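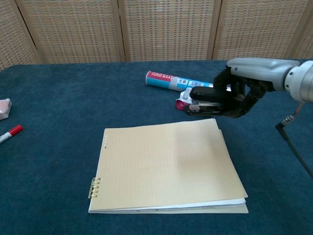
Gripper Trials at the Prunidbridge Bench: Frequently Asked Questions

14 comments | 32 shares

What are you testing?

We compare grippers for light household items. The main question is which one a small workshop should buy first if it can only afford one. The two we get asked about most are the Choo finger gripper and the Grumine parallel gripper, so most of the answers on this page are about those two.

Which objects do you use?

Ordinary things from a kitchen or desk drawer. The current set includes snack packets, a boxed roll of food wrap or a tube of it, a marker pen, a small box and a spiral notebook. We replace packets when they get too creased to compare fairly with earlier runs. The notebook stays in the set even though both grippers do badly with it.

Why do both grippers do badly with the notebook?

It lies flat and the covers slide over the pages. A gripper coming down from above has almost no edge to work with. The Choo can sometimes get a fingertip under the cover, but then it lifts the cover and leaves the rest on the table. The Grumine does better if the notebook hangs over the table edge by an inch or so. We score that as a separate test.

How many grasps make up a trial?

800 for each gripper, spread over the whole object set. A grasp counts as good if the item is lifted clear of the table, held for 7 seconds and set down without being dropped. Dragging an item does not count. Neither does a lift that needs a hand to finish it.

Which one is better with soft packets?

The Choo. Its fingers bend around a crumpled packet and hold it along several edges. In the last round it dropped 47 packets, and most of those were picked up by one corner. The Grumine pinches harder and in a smaller area, so it holds well but leaves marks. If you are handling food you plan to sell, try your own packaging before you decide.

And with tubes and pens?

The Grumine, by a clear margin. Flat jaws line up with a long round item and keep it from turning. With the Choo, a tube picked up away from its middle tends to swing. You can get around this by choosing the grasp point more carefully, but that means more work on the vision side.

What kind of table surface do you recommend?

Fabric. On a bare desktop the pens rolled away and the fingertips skidded when they touched down. A slightly fuzzy cloth gives enough drag to stop both. Pick a plain color that does not match your objects. Put a screen or divider behind the table too, or the camera will pick up whatever is going on in the rest of the room.

Where should the camera go?

We have tried a fixed overhead mount and a chest-height view from the front of the table. Overhead is better for finding objects. Chest height is better for seeing why a grasp failed, as long as the gripper housing does not hide the fingertips. If you have 2 cameras, use both.

How do you deal with the cable?

Run it off the side the arm comes in from and leave enough slack for the full reach. Before starting, move the arm slowly to each corner of the work area and watch the connector. If the cable pulls tight anywhere, fix that first. A cable lying on the table is fine so long as it stays away from the objects.

Can I use my own controller?

Yes, with the Grumine. It takes simple open and close commands and was running on our older controller in an afternoon. The Choo needs its own control box, and the setup guide skips a step: set the finger limits before you turn on force control. Do it in the other order and the fingers close all the way at startup.

Do you lend out equipment?

Only to workshops in Prekerville, for two weeks at a time. The next round of loans opens in March. You will need your own arm and a table that can be bolted down.

Will you test a gripper we make?

Send the mounting drawing and the weight first. If it fits our arm, we will run the same trial and post the results, including the failures.

Contact: Prunidbridge Bench, Prekerville | Copyright Prunidbridge | Back to top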